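Search this site Enter keywords Go

Sodstead shop shuffles its shelves, and the town copes 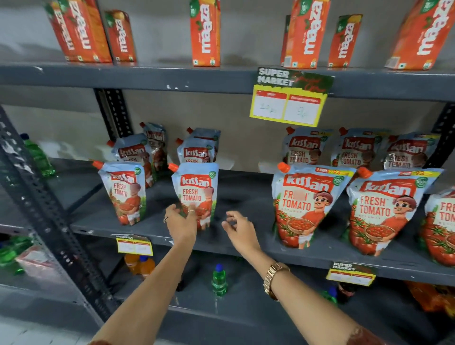

The Jurent grocery on the main street of Sodstead has finished moving its dry goods to the opposite wall, a job that began in September and has been discussed at the bakery ever since. The new arrangement follows a plan drawn up by Zolunitz, a shop-fitting firm that believes customers should find drinks and sauces together. So the orange Maaza cartons now stand on the shelf directly over the Kissan tomato ketchup, on grey metal shelving with slotted uprights, and anyone who came in for one can hardly avoid the other. Price tags are still filled in by hand, in pencil, a system the store says has never once needed a software update.

Regulars have had mixed feelings. The biscuits, which had occupied the same spot by the door for 11 years, are now at the far end past the freezers - a distance of 30 steps, according to one shopper who had clearly been asked about it before. The tea has moved twice. Rice is where the light bulbs were, and the light bulbs are said to be near the pet food.

The store carries 2000 lines, a respectable number for a town with one set of traffic lights, and most were shifted after closing over eight evenings. A hand-drawn map went up beside the tills halfway through and was out of date by the next morning. It has been replaced by a second map, which is accurate apart from the vinegar.

Testa, the hardware store next door, reports a small rise in trade from people who went looking for batteries at the grocery and gave up.

Jurent says there are no plans to move anything else before the new year, although the spice rack remains under review. Opening hours are unchanged. The suggestion box, formerly on the counter, is now beside the eggs.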